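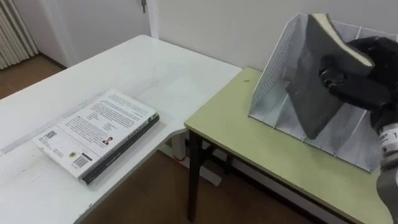 I started reading on the train in February, when the office moved out to Clurngate and my commute went from 17 minutes to nearly an hour. Before that I read in bed, two pages a night, and forgot both of them by morning.

The first one I finished was 408 pages. It took me three weeks. I would have quit at page 137, where the family moves to the coast and nothing happens for two chapters, but I had no signal between Prirberg and the tunnel and nothing else in my bag. The second half was much better.

A few things I have worked out. Paperbacks only – hardcovers are too heavy if you have to stand. Sit on the left side in the morning or the sun is on the page the whole way. Short chapters are good for the ride home. I tried keeping a list in an app called Fluvow but it kept asking me to rate things, so now I write the titles on the inside of my planner.

On Friday I missed my stop and had to walk back from Samarakoon Road in the rain. I was on page 274 of a mystery and had just guessed the wrong person. I still have the last third to go and I am saving it for Monday.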